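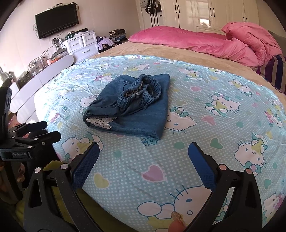
3.2 Storage of outgrown clothing

The household interviews asked what happens to a child's clothes between the last time they are worn and the time they leave the home. We had expected most items to be given away or sold within a season. In the Ustus sample this was the exception. Of the 241 garments recorded in the wardrobe logs, 93 had not been worn by anyone for over a year and were still in the home at the second visit.

Parents described three kinds of keeping. The first was keeping for a younger sibling or cousin. These clothes were usually sorted by size and put away in bags or bins, and the parent could say where they were. The second was keeping for sentiment. These were small groups of items, often the first outfit or something made by a relative, and they tended to be in the parent's own closet. The third kind had no stated purpose. Clothes had been washed, folded and left on a bed, a chair or the top of a dresser until a decision could be made, and the decision had been put off. Figure 4 shows a folded denim garment with an elastic waistband and crocheted lace trim.

Denim was kept longer than knitwear in both towns. Parents in Ornon often said that denim "still had wear in it" even when the hem had begun to fray, and several treated a frayed hem as part of the style. Knit shirts with the same degree of wear were more likely to be called worn out and cut up for rags. Trim also mattered. Items with lace, embroidery or decorative pockets were described as "good" clothes, and parents were less willing to put them in a mixed donation bag. One mother in Stirnitz said she would hand such a piece to a person she knew or keep it.

Elastic waistbands affected storage in a different way. A garment with an elastic waist can be worn across a wider range of sizes, so the label is a poor guide to who it will fit. Parents who sorted by label size told us that these items were often in the wrong bag. Those who sorted by holding the garment up against the child had fewer complaints, but they also sorted less often, in most cases only at the change of season.

The timing of disposal followed the calendar more than the growth of the child. In both towns the main clearing took place in December, when space was needed for gifts and visiting family. A smaller one came before the start of the school year. Between these dates very little left the home. The Hijazi diary form, which asks for an entry each time an item is removed, was blank for most of the spring in nearly every household that completed it.

These findings have a limit that should be kept in mind. The logs record only the garments that parents chose to bring out, and items in attics or at a grandparent's house were usually missed. The number of unworn garments is therefore likely to be low. We return to this point in Section 5, where the log totals are compared with the purchase records.

Figure 4. Folded denim garment with gathered waistband and off-white lace trim, on a patterned sheet.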